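**Flingate folding table, light wood-grain finish**

Bought in December, used most days since, mostly for laundry and occasionally for pretending I do crafts. It cost me 176 pounds at Dandon, down from a price I don't believe anyone ever paid.

The top is the best bit. Pale beige with grey streaks, matte enough that the lamp doesn't glare back at you, and a big loopy arch in the grain that my eye goes to whenever I should be matching socks. Crumbs disappear into it completely. I count that as a feature until my sleeve finds them.

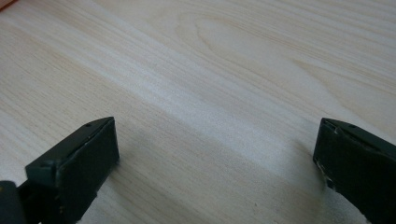
Assembly took an evening and most of my good will. The leaflet shows eight bolts and the bag held seven, so I rang Birkett, who handle the spares, and waited nine days for a bolt.

It doesn't wobble on carpet. On the kitchen floor it has opinions. The height suits folding, though, and my back has stopped complaining about towels and gone back to complaining about everything else.

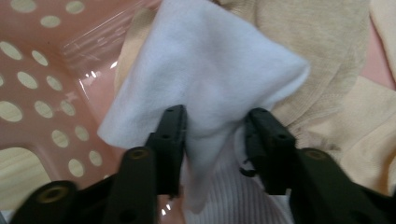
Fleecy things are still a pain to fold, but I can't knock off a star for that. I have knocked one off for the bolt, and half of another for the catch underneath, which pinches.

Four stars if you've got carpet, three if you haven't.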